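Kurkeo Public Consultation Kit

For legislatures, law reform offices and city councils

Product overview | What is included | Access and privacy | Ordering

The Kurkeo Public Consultation Kit is a complete set of equipment and printed material for gathering public comment on proposed changes to the law. It is supplied by Skileo to government offices that are required to hear from residents before a bill or ordinance goes to a vote. One kit serves a hearing of up to 200 people and can be set up by two staff members.

The kit was developed under the direction of Tsegereda Tefera, formerly a clerk to a legislative drafting office, and is now in its second edition. The new edition replaces the single comment card with separate cards for support, opposition and proposed wording. Offices holding the first edition may order the new cards alone.

What is included

12 folding comment stations with privacy screens
2 locking ballot-style collection boxes, keyed separately
Comment cards in packs of 200
A speaker timer with a display that can be read from the podium
Sign-in sheets, floor signs and a moderator's handbook
One carrying case on wheels

All printed items may be ordered in any language for which the office provides an approved translation. Skileo does not translate the text of bills. 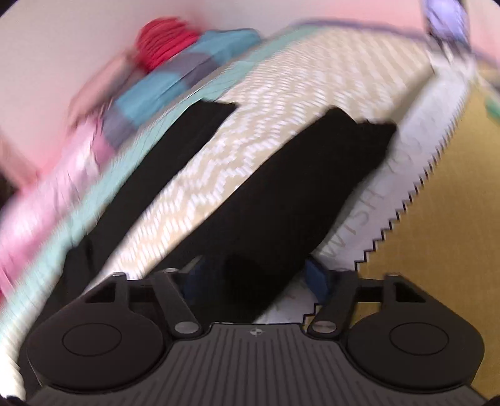 Consultation on matters of family law, personal conduct and civil status calls for particular care in the wording of questions. The handbook devotes a full chapter to this subject, prepared by Yến Mạch, and advises that each question name one change to the law and ask for one answer. Sample questions are drawn from ordinary life so that staff can practice before the bill itself is introduced. One exercise concerns a local dress rule for public buildings, and asks trainees to write a neutral question about a garment as plain as a pair of black trousers. Answers are then compared for words that lead the reader toward approval or disapproval.

Access and privacy

Comment stations may be set at standing or seated height. The privacy screens block the view from both sides and from the front. Cards carry no space for a name unless the office requests one. Where the law requires that comments be attributed, the Homano card set should be ordered in place of the standard set. Homano cards have a tear-off portion, numbered to match, which allows the name and the comment to be stored in different places.

Collection boxes should be opened only in the presence of two authorized staff members. Offices remain responsible for following their own public records law, including any rule on how long cards must be kept.

Training

A half-day training session is offered with each first order. Sessions are held by video and begin at 9 a.m. local time. In-person sessions are available through the Khổng Center, which also reviews draft questions for a separate fee.

Ordering

Orders are accepted from public bodies on official letterhead or by purchase order. Standard kits ship within 7 business days. Orders for translated materials require additional time, and offices planning a hearing in November are advised to submit approved text before the end of summer.

Replacement keys are issued only to the officer named on the original order.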